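# Questions we get about the Vorkside Gripper Club

Welcome, and thank you for reading before writing to us! Sieglinde Dreßler and Anneliese Ehlers answer most of the club mail between them, and the same questions come up every fall, so we have put the answers in one place. If yours is missing, send it along anyway. We like letters, and the page grows that way.

Last revised September 26, 2021

## Who can join?

Anyone from middle school up, and that includes parents. We have had a few grown-ups who came to drop somebody off and stayed for the whole season, which is lovely, though we do ask that they sign the same form as everyone else and take their turn sweeping. You don't need to have built anything before. If you can turn a screwdriver and are willing to do the same thing many times over without getting cross, you'll be fine.

## Is this the same as the Wendt robotics class?

No, although people mix us up all the time and we share a good number of members. The Wendt class is taught, with a teacher and a workbook, and you come out of it knowing how to wire a motor. We're a club. We work on one long project together from fall to spring, and everybody picks up what they need as they go. Plenty of people do both, and the meeting times don't clash.

## What is the project this year?

Hand-guided sorting. We use hand-held grippers to pick up small things, move them, and put them down where they belong, and we record how each pick was done. Later in the year those recordings are used to teach the club's arm, Cakosby, to do the same jobs by itself. (The name came out of a hat in our very first season. We've stopped trying to improve on it.)

The fall half is nearly all handling, and the spring half is nearly all training and testing. Some members only care about one half, and that's all right with us, but do please come to a few meetings of the other one. The people who train the arm make much better choices when they have spent an evening doing the picking themselves.

## Why candy?

Because it is difficult in a friendly way! A wrapped candy is small and light, the wrapper slides, and the twisted ends stick out just where you'd like to put a finger. Flat packets behave differently again. You can squeeze one by the sides and it may fold up on you, or you can stand it on its end and take it by the middle, and then the hard part is letting go neatly. Shiny film also changes its look every time you tilt it, so the arm has to cope with that too.

We keep the assortment mixed on purpose. Bring whatever odd sweets you find in the cupboard, as long as they are wrapped and closed. No loose chocolate, please. We learned about loose chocolate in August.

## Do we practice on a proper lab bench?

Sometimes, but we prefer ordinary tables with ordinary things on them. A plain white bench makes every pick easy to see, and then the arm is lost the first time it meets somebody's kitchen. So we work on patterned cloths, with baskets and boxes standing about, and with the lights however they happen to be. If you have a loud tablecloth you can spare, we would be very glad of it.
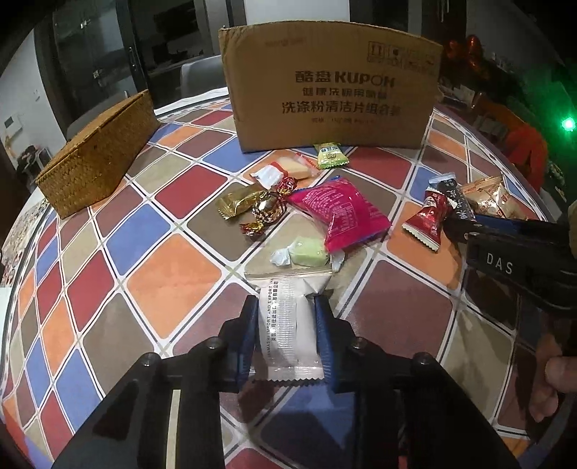 *1,230 words · 6 min read*

## How do I hold the gripper?

Loosely, which takes longer to learn than it sounds. New members tend to clamp down as though the packet might run away. Bring the open fingers around the candy, let both ribbed pads touch it, and then close a little more. Pause there before you lift. That pause feels silly for the first evening and then becomes a habit, and it makes the recordings far easier to use.

For packets with a seam down the middle, we like to have one pad on each side with the seam between them. Twist-wrapped ones go best by the body. If you catch one by the twist it will swing, and you will spend the rest of the pick chasing it.

A few house rules that we repeat until everyone is tired of us:

- Move at the speed you would use to pour a full cup of tea.
- If you drop something, leave it where it fell and start a new pick.
- Don't help with your free hand, however tempting it is.
- Say "mine" before reaching if someone else is working at the table.
- Check the screws at the joints before you begin and again when you stop.

## Do I work alone or with a partner?

Most people start with one gripper and go on to two when they feel ready. With two, one gripper can do the picking while the other waits close by or steadies something. Partners are welcome as well, and some of our nicest recordings come from pairs who talk the whole way through. Left-handers, please tell us at the start of the evening so that we can seat you on the side where your elbow has room.

## What does it cost?

The fee is $17 for the season, and it covers pads, batteries, and the supper we have together at the end. If the fee is a difficulty, write to Anneliese and she will sort it out quietly. You don't have to explain anything to her.

## Do I need my own equipment?

Please don't buy anything. The club has six grippers and lends them out during meetings. A few members have built their own at home, and you're very welcome to bring yours once Sieglinde has looked it over. She mostly wants to see that the fingers close evenly and that nothing sharp is sticking out.

Pads do wear out – the ribs go smooth, and then the film packets start to slip. When you notice it, put the gripper on the repair shelf with a note saying which side is worn. A note that only says "broken" will get you a long and patient talk from Sieglinde, so do be specific.

## Is there a competition?

Yes, one, in the spring. We go to the Ultside open day, where each club brings its arm and is given a table of things it hasn't seen before. There are two rounds. In the first you sort by kind, and in the second you clear the table into a basket while the clock runs. We came in somewhere in the middle last time, and we were happy with that, mostly. Cakosby was very good at the sorting and then put the same toffee into the basket over and over from a little too high up, so that it bounced out.

Going to Ultside is optional. We need a small team at the table and a larger, noisier one behind it, and the second group needs no skills whatever.

## My child is shy. Will that be a problem?

Not at all. A good part of the work is quiet and can be done side by side without much talk. We have members who said very little for their whole first fall and now run the sign-in desk. If your child would like to sit and watch for an evening or two before touching anything, just mention it when you arrive and we'll find a chair with a good view.

## What about food allergies?

Please tell us on the form. Everything we handle stays wrapped, and the practice candy isn't for eating (it has been picked up and put down so many times that you wouldn't want it). Snacks are kept on a separate table at break. We can set aside a practice box without nuts for anyone who needs one, but we must know beforehand so that it can be packed and labeled.

## Can I use the recordings for a school project?

Yes, and several people have. Ask first, give the club a line of credit, and let us read the finished thing, since we are curious. Evening sessions sometimes pick up voices, so we will go through the files with you and take out any sound that people would prefer to keep to themselves.

## What if I miss a few weeks?

Come back when you can. We keep a notebook by the door with a short entry for every meeting, so you can read up on what was tried and which gripper is behaving badly. If you will be gone for a long while and have club equipment at home by special arrangement, drop it off with one of us before you go.

## How do I sign up?

Fill in the form at the Vorkside front desk, or come to any meeting and fill it in there. Members under 18 need a parent's signature. Wear shoes that close, tie back long hair, and if you happen to pass a store on the way, we are low on anything wrapped in foil.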